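Sunday, late

Up before the alarm and had coffee standing at the sink. Gray out, cold for October. I had meant to start on the boxes by eight and it was closer to nine thirty when I got the tape out.

The order from Ondwood had been in the hallway since the middle of the week. 60 flat boxes, strapped in two bundles, and I had been stepping over them every time I went to the bathroom. Cut the straps with the kitchen scissors and carried them to the counter in four trips. My back was fine.

These are for the fall soap. I used to wrap each set in brown paper and string, which looked good and took forever, and last year two orders arrived with the corners knocked off the bars. So, boxes. White, plain, no printing. I looked at having the name put on the lid but the smallest run they would do was 3,000, and I don't sell that in four years. A sticker will have to do it. The stickers say Kakinix in dark green and the first roll came out slightly crooked. I am using them anyway.

Folding is slower than the diagram suggests. The sides come up, then the little end pieces turn in, then the long flap goes over and tucks. If the score line hasn't been bent all the way first, the flap springs back and the tuck won't hold. I worked out after the fifth or sixth one that it goes better to crease every line on a whole stack before folding any of them. Ran the handle of a butter knife down each score. After that they went together without much fuss, except a few where the slot was tight and I had to ease it open with my thumbnail.

Ruined two. One I tore at the hinge and the other I set down on a wet spot by the kettle. Put both in the recycling. That was careless, the second one. Dried the whole counter after that and moved the kettle to the stove.

Stopped at noon. Ate the rest of the lentils. Called the Bezerra shop about the lavender, got the machine, left a message. They said it would be here last week. I can do the oatmeal and the cedar without it but the mixed set needs all three, and the mixed set is what people order. If they don't call back tomorrow I will look somewhere else. I don't like to, they have been good up to now.

Then sat down for ten minutes and it turned into forty.

Afternoon was better. Had the radio on, some program about bridges. I tried four bars to a box and they slide around. Six is a snug fit if they stand on edge with a sheet of tissue between the rows, but it makes a heavy box and the postage goes up a step. Did the sums twice on the back of an envelope. Six costs more to mail but less per bar, and I don't have to buy filler. I'll go with six for the big set and use crumpled tissue to hold the four. That means more tissue. Wrote it on the list.

The countertop is a good place to work for once. I complained about it when we moved in, all that brown and cream running through the gray, and I still wouldn't have picked it. But white card shows up well on it and I can see the scraps. Also it's the only surface in the house at the right height. The table makes me stoop.
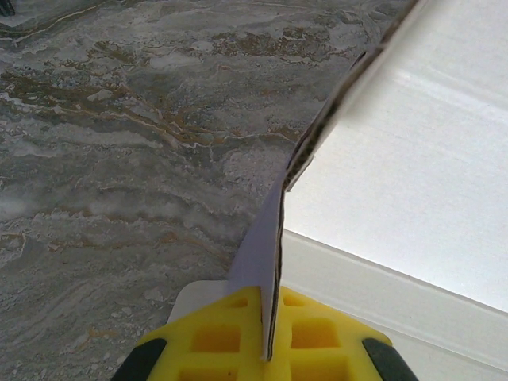

One of the white boxes on the counter, thin flap upright.

By four the light was going and I had to put the lamp on. Finished folding the first bundle and started stacking them in the spare room, lids open so they're ready to fill. They take up far more space made up than flat. I should have thought of that. They are on the bed, the chair and the top of the dresser, and the second bundle isn't even begun. Decided to leave the rest flat until the first lot is out of the door.

Checked the curing racks while I was in there. The cedar is hard all through. The oatmeal is still a little soft in the middle, another week I'd say. Turned all the bars over and opened the window an inch. The Ovura scale needs a battery again, it gave me three different weights for the same bar.

Fingertips are dry and sore from the cardboard. Two small cuts on the right hand, one on the left. Put cream on and went around for an hour not able to touch anything.

Soup and toast for supper. Swept the kitchen, found tape stuck to the bottom of my sock.

For tomorrow: tissue, battery, call about the lavender again, post office before it closes. Ask them about the bigger size while I'm at the window. Also the sheets for the spare bed are in the dryer and there's nowhere to put them.

Bed at ten.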